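Gravity flow rack

A gravity flow rack (also called flow shelving, roller rack or carton flow) is a type of storage shelving in which the shelves are tilted toward the person who takes goods from them. Containers are put in from the back and move down to the front by their own weight. It is used in warehouses, assembly shops, hospital stores and large kitchens.

Principle

The shelf of a flow rack consists of two or more parallel tracks fixed between a higher rear beam and a lower front beam. In the tracks there are small rollers or wheels. When the front container is removed, the one behind it rolls forward and takes its place. In this way the goods that came first also leave first, and this order is important for food, medicines, glue and other articles with a limited life.

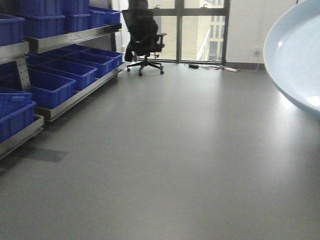

The slope is usually between three and five degrees. If it is too small, light containers stop in the middle of the lane. If it is too large, heavy ones arrive with force and can damage the front stop or the fingers of the picker. Many racks therefore have shelf beams which can be moved up or down in steps along the post, and the final slope is found by trial with a full container and an empty one.

History

Sloped shelves for cans and bottles were known in grocery shops before the roller type became common. In the second half of the twentieth century the roller type spread with the growth of car factories, where small parts had to be near the worker but the person bringing the parts should not disturb the work. The Dulluvska works, which made door locks, changed its assembly hall to flow racks in stages and kept 785 lanes in use at the highest point. The older fixed shelves were kept only for tools and for articles that were asked for less than once in a month.

Construction

The frame is made from steel profile, aluminum profile or coated tube with joints. Stainless steel is chosen where the rack must be washed often. Tracks are sold in long pieces and are cut to the depth of the rack. The distance between the rollers decides which containers can be used, and as a general rule at least three rollers should be under the container at every moment.
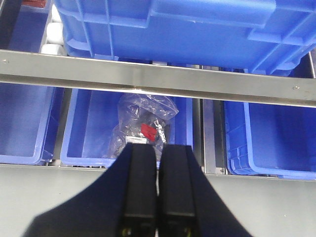

Open bins on the lower level of a shelving unit, with a larger crate above.

Containers

Plastic boxes with a flat and stiff bottom run best. Cardboard boxes can be used, but the bottom becomes soft in humid air and then hangs between the rollers. Boxes with ribs on the bottom may run badly when the ribs lie across the direction of movement. Color is often used to show the type of goods or the department, although there is no common standard, and each company writes its own rules.

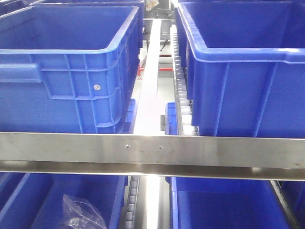
Labels are placed both at the front and at the back of the lane, so that the person who fills and the person who picks read the same article number. In the Wistus system the rear label also shows the smallest number of containers that must stay in the lane. When this number is reached, a card is sent to the store.

Advantages and limits

The walking distance of the picker becomes shorter, as many articles can stand side by side on a small front. In a trial at the Inskip parts depot, one picking round went from 138 meters to roughly 100 after the change, with the same list of articles. Filling and picking can go on at the same time from two sides.

On the other hand, a flow rack costs more than a fixed shelf and needs a free aisle behind it. It is of little use for articles which are rarely taken, because a full lane is then occupied by one article for months. Dirt in the rollers is the most common reason for stopped containers. The maintenance guide of Skirano advises cleaning the tracks every 9 weeks, and in bakeries more often.

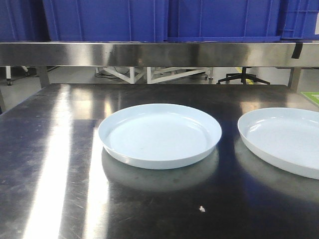

Comments

Inskip: The article says that the slope is between three and five degrees, but for light plastic boxes we needed almost six before they would start from rest. Maybe it can be added that new rollers run harder in the first weeks? Ours became easier by March and we had to lower the rear beam again.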